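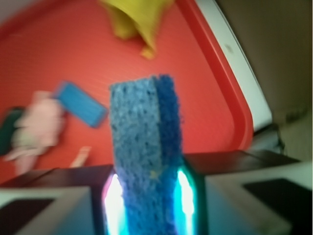

Item 1. Grasp force method. Siiri Pärn presented the comparison of fixed closing force against the slip-triggered method, which closes the fingers lightly and adds force only when the wrist view shows the object shifting. Over 60 trials per method the fixed setting dropped 15 objects and the slip-triggered one dropped 9. Kuldeep Kandpal asked whether the sponges were flattering the result. A blue sponge held upright between the two fingers is about as forgiving an object as the group owns, and he would like to see the figures with the sponges taken out. Siiri will produce them and did not look pleased.

Item 2. Blur. Sarla Pandey reported that the slip detector fires when the arm moves fast and everything on the red tray smears behind the object. Her fix is to ignore the upper part of the view during travel. Oluf Hjaltested said this was what he had proposed in February. The minutes of February record him proposing lunch.

Item 3. Finger glare. Light along the inner edges of the fingers still confuses the edge finder on pale objects. Matte tape was discussed at a length out of proportion to the price of tape. Yogesh Upadhyay to try it on the Corgate cell first and leave the Momberg cell alone until the paper is in.

Item 4. Paper. Draft stands at 15 pages against a limit of 9. Everyone agreed that cuts were needed in sections written by other people. Sarla to edit, with full powers. Title still open; "Ukar" stays as the name of the method, there being no energy left to object.

Item 5. Object set. Kuldeep wants 64 objects before anyone says "general" in print. Agreed, with "general" struck from the abstract in the meantime.

Actions: Siiri, figures without sponges. Yogesh, tape. Sarla, six pages. Oluf, to read the February minutes.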